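The Long Desk: Putting a Shared Workplace in Order

In May we decided to do something with the long desk by the wall in room 38. It is the desk which everyone in our house uses and which no person in particular looks after. If you need a quiet corner to write, you go there. If you need to charge something, you also go there. After some years of this life, a desk collects many things, and in our case it collected mostly cables.

This page shows the desk during the work. I have added some notes for those who were not with us, and for the colleagues on the upper floor, who asked how we do it because they have a similar desk and a similar problem. You are welcome to take whatever is useful for you. The text is by me, Vesela Stojanovska, and the mistakes in it are also mine.

First, some words about the desk itself. It has a light wood-grain top, quite pale, and it stands against a white wall. We had it from Welard, when they closed their showroom in the old market street and sold the furniture very cheaply. It was the best thing we bought that year. The top is easy to wipe and the colour is friendly also in winter, when there is not much sun in the room. The wall behind it has a faint grey scuff, rather high up. I think we will leave it until the whole room is painted.
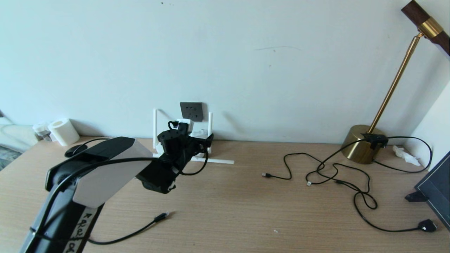 Simanjuntak House - Rooms and Furniture Group

The wall socket is the reason why the desk stands where it stands. It is dark grey and square, and it sits on the wall just over the back of the desk. Everything else in this part of the room was decided by it. When we moved in, we wanted the desk under the window, but then a cable would have to cross the floor, and people would walk over it the whole day. So the desk went to the socket, and the window got the two armchairs. I still believe this was correct, although not everyone agrees with me.

Along the back you will find also a roll of toilet paper, standing upright. We use it for wiping the top. Somebody once bought special cloths for this purpose, and they went to the kitchen and never came back. The roll stays. For a small coffee ring it is quite enough, with a little water, and you dry the place afterwards so that the wood does not take any harm.

We agreed on a simple order of work before we started. The back of the desk comes first and the front comes last. It sounds strange, as the front is what people see, but if you begin with the front you only push the things to the back, and there they stay until the next year. I have done it this way myself many times, at home and also at work.

After that we spoke about what should be allowed to live on the desk. The list became short: the router, the lamp, something for wiping. All other things may visit, but in the evening they should go home. Books go back to the shelf in the corridor. Cups go to the kitchen. Chargers go to the person who brought them, or, when this person is not known, to the cable box.

The cable box is from Pliltasik and it was the only thing we bought new. It has a lid and two compartments, one for cables which we know and one for cables which we do not know. A cable may stay in the second compartment until the summer holidays. If no person has asked for it by then, it goes to the collection point for old electrical things. I was a little afraid that this rule would make people angry, but up to now I have heard only one complaint, and that was about a charger for a telephone which its owner does not have any more. 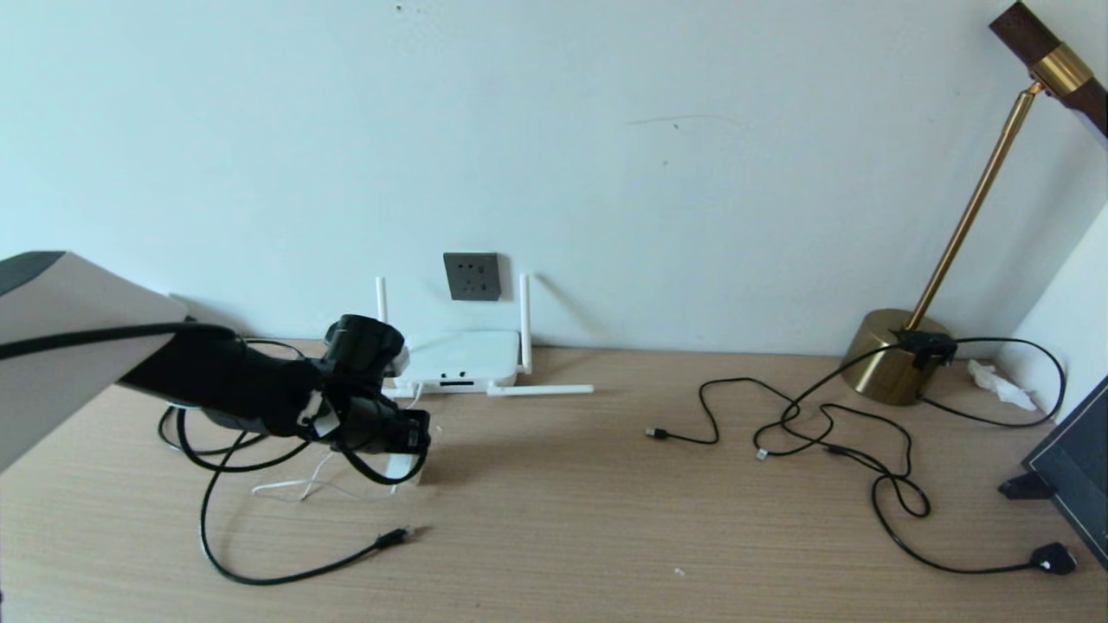
Router, lamp and the black cables on the long desk

Now to the cables. They are black and they lie over the desk in loops, and one loop goes under another, so that you pull on one end and something quite different moves. One of them has a USB plug at its end. My advice is to do them one at a time and to begin always from a plug. Hold the plug in one hand and follow the cable with the other, slowly, and do not pull. If you meet a knot, put the plug through it and not the whole cable. When the cable is free, lay it in a flat circle, about as large as a dinner plate, and close it with a strip of paper or a soft tie. Please do not wind it tightly around your hand. The cable does not like it, and after some time it breaks inside, near to the plug, where you cannot see it.

The router stays by the wall, under the socket. It is a white one with three antennas. Two of them stand up, left and right, and the third lies flat along the desk. Several people have told me that the third should also stand. Others say the direction makes no difference in a room of this size. I do not know who is right and I have stopped asking. What I can say is that nothing should be laid on top of the router, also not a sheet of paper. It needs the air.

The lamp is my favourite thing in the room. It has a round brass base, and a thin brass pole goes up from it at an angle to a dark brown head. It came from Dadidari, the second-hand shop behind the bus station, and it cost 129, which I found too much at that time. Now I find it a good price. The pole likes a dry cloth and nothing else. I once tried a polish on another brass lamp and it became spotted, so with this one I am more careful.

For the black cord of the lamp we would like a small hook at the back of the desk, so that it does not come forward between the other things. A hook which is glued is better for us than one with a screw, as I would not like to make a hole in this desk. If you have experience with such hooks on a wooden top, please write to me or leave a note in box 636 at the entrance.

Some practical points for everyone who works at the long desk:

Please write your name on your charger. A piece of tape and a pen are enough.

Food is allowed, but soup is not.

If you unplug the router in order to charge something, plug it in again before you leave. The people in the next room need it too.

The lamp should be switched off when you go out, also when you go out only for lunch.

We will look at the desk again before the summer holidays, together with the cable box. The colleagues from the upper floor are invited to bring their own unknown cables on that afternoon, and there will be tea in the kitchen from four o'clock.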